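**Anar bedding – pillows, bolsters and printed covers**

Updated Wednesday, March 2, 2022

Anar is the mixed bedding range from Zondum. Everything is sold singly, so a bed can be made up from whichever colours and prints you like. The pieces are not matched in sets and there is no set price for a full bed.

**Pillows**

The square-check pillow has green, white and beige squares with a small motif in each, and a lime-green border. It is the fullest pillow in the range and keeps a rounded top when laid flat. The plain pillow comes in a light blue-grey. It has a softer fill and will sag a little in the middle – if you like a firm pillow, order the check.

**Bolster**

Long and rounded, in pink, with a darker rose section at one end. It can lie across the bed in front of the pillows or down one side. 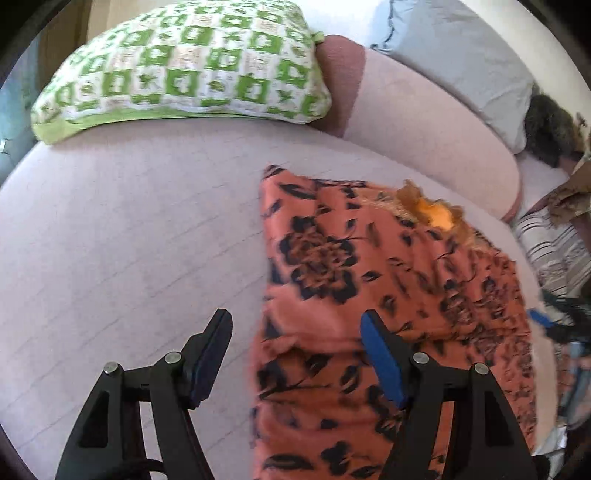 Covers are removable on the pillows and fixed on the bolster. We can supply spare pillow covers in any current print, but not in prints that have been withdrawn.

**Floral fabric**

A coral ground with dark leaves, stems and flowers. Sold hemmed on all sides as a throw, or unhemmed by the metre. The print runs in one direction, so allow extra if you are joining two lengths. The fabric has passed 1,000 rub cycles in our own test, which is enough for a bed but not for a sofa or chair in daily use.

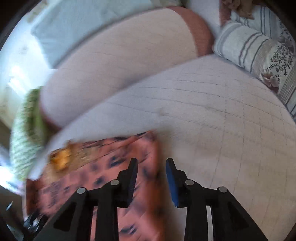 **Washing**

- Pillow covers: machine wash, cool, with like colours
- Floral fabric: wash alone the first 2 times, then as above
- Bolster: sponge clean only, dry flat
- Do not tumble dry any piece

Iron the floral fabric on the wrong side.

**Ordering**

Orders leave us within 5 working days. Fabric by the metre is cut to order and can't be returned unless faulty. Unused pillows can come back in their wrapping.

The Bimola plain sheets are listed on a separate page. The blue-grey pillow will be out of stock until August.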